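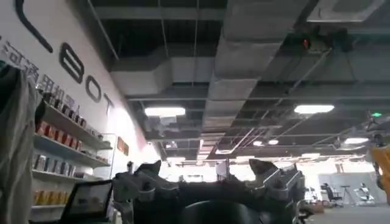

*Photo: Deolinda Aguiar*

**From the laundry project, 27 February 2023**

Many colleagues have asked me what the Neva project will mean for the laundry staff at Gurnholm, so I try to answer it in this issue. The robot is learning one part of the work: to put items in the washing machine and to take them out again. Sorting, checking pockets and folding stay with us.

At present the laundry team has 14 people in two shifts. Management has confirmed in writing that all 14 contracts continue until the end of May next year, and that any change of duties will be discussed first with each person. Five of us have signed up for the operator training with Trenberg. I am one of the five, and I admit that I was nervous before the first day.

The part I like is simple. Bending down to the drum is the movement that gives us back pain, and I would give it away with pleasure. What worries me more is the pace. If the machine is loaded without a break, the folding table will receive more, and the folding table is still people. Tariq Chaudhry has raised this point with management and is waiting for a reply.

During training the arm works at an open front-loader, with a few pale things inside the drum. Small pieces are a good exercise, as they are the ones we also miss at the end of a long shift.
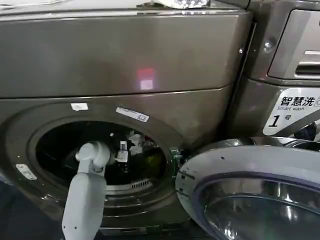
## Questions and sign-up

The second training group starts in May. You don't need any experience with computers. Please give your name to Tariq before the shift plan is made, and tell him also if you prefer mornings. Hours spent in training are paid as normal working hours.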